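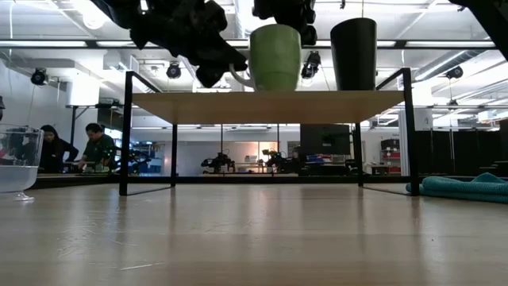
Figure 2. Raised shelf on the worktable, with a green mug and a black tumbler on the board.

3.2 Shelf height and cup placement

Small risers are common on desks and kitchen counters, where they add a second level for cups without taking up more of the surface. Earlier work on counter storage (Hovland and Lie) looked mainly at wall cabinets and left these low shelves out. We used a riser with a thin black metal frame and a flat wooden board (Figure 2), and kept it in one place on the table through all 20 trials.

The two vessels differ in the ways that matter for storage. The mug has a handle, so its position on the board includes a direction as well as a spot. The tumbler has no such side, but it is wider at the mouth than at the base - neighboring cups can meet at the rim while their bases still stand apart. For this reason we measured spacing at the rim.

Items on the tabletop itself, such as the teal towel near the right legs, were not scored. A cup was recorded as shelved when its whole base rested on the board. Cups with any part of the base past the front edge were recorded as overhanging and are treated separately in Section 3.3.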